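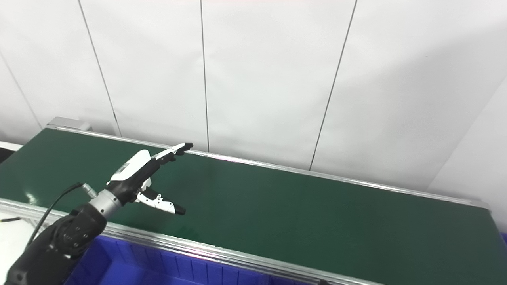
The fault first appeared in November, on the sorting cell at Vurkthorpe, and took longer to pin down than it should have. For one stretch of work the hand would close on a part, lift it, start the move to the bin and then open in mid-air, with no fault code and no stop. The cable at the wrist, the black one that leaves the ribbed connector and arches over before it drops towards the forearm, carries power and signal for the hand. I looked at that cable several times in the first week and passed it every time.

Some background on the cell. The arm picks small moulded housings from the belt and puts them in a bin below the near rail. The hand is an Inetti unit with its own controller, and the arm talks to it over a serial link through an adapter made by Hamel. The cell logic is mine. It sends a grip command, waits for a "closed" reply and then starts the arm move. Once the move is under way it polls the hand for status, and until this fault I had never had reason to question how.

The log for the first bad run showed 3,256 completed picks and no errors. The drops were in there as completed picks, which was the first thing that annoyed me. The program counted a pick as complete when the arm reached the release position, whether or not anything was still in the fingers. We only knew about the drops from parts lying on the floor.

My first guess was grip force. The housings have a slight draft angle and a bit of mould release left on them, so slipping was plausible. I raised the closing current by 5 per cent and ran a batch. No change. I put it back, wiped down the fingertips, and ran another. No change again. When I finally stood and watched a drop happen, it was plainly not a slip. The thumb and fingers moved apart under power, to the full open position, and stayed there until the next cycle.

An opening under power means one of two things: something told the hand to open, or the hand restarted. On power-up this hand goes to open as its home position. I checked the command log for stray open commands and found none. That left a restart.

The hand's controller keeps an uptime counter, which I had never bothered to read. I added it to the status poll and ran the cell until the next drop. The counter went back to zero at the moment the fingers opened. The controller takes 20 seconds to report a fault after losing its link, but it restarts in much less than that, so from the arm's side the link never looked lost for long enough to matter. My code retried the poll three times, got an answer on the third, and carried on.

So, the cable. Static checks were fine: continuity good on every core, insulation good, connector tight. I had been testing it with the arm parked, where the arch is slack. The drops all came in the same part of the move, as the wrist rolled over towards the bin. With the cell locked off and the arm moved by hand to that pose, the cable pulled at the connector's strain relief. A meter on the supply core showed it going open when I flexed the cable close to the backshell, and closing again when I let go.

I cut it back on the bench. The supply core had broken strands just inside the strain relief, with enough left to carry the current when straight. The cable was rated for fixed installation. I had fitted it myself from stock when the original was too short, and had not checked the flex rating. That is the actual root cause.

What has been changed:

- The cable is now a continuous-flex type, with a longer arch and a clamp on the forearm so that the bend stays away from the connector.
- The arm program reads the uptime counter on every poll. If it goes backwards, the arm stops where it is and the cell asks for a manual reset.
- A pick only counts as complete if the finger positions still match a held part just before release.
- A failed poll is logged even when the retry succeeds.

The second item is the one I would press on anyone with a similar setup. A hand that opens on power-up is a reasonable default for clearing a jam, and a poor one when it is carrying something over a guard or a person's feet. Our parts weigh next to nothing. The cell at Brultwood uses the same hand and the same adapter on machined brackets, and those are heavy enough to hurt. I have sent them the log and the cable part number, and asked them to keep the gate shut during testing until theirs has been looked at.

I also asked whether the home position on power-up can be set to "hold". It can, through a parameter in the controller, but the setting is lost on a firmware update. We have left it at open for now, with the uptime check in front of it.

The old cable is in a bag in the top drawer, labelled. Still to do: go through the other cells and check what I fitted to those.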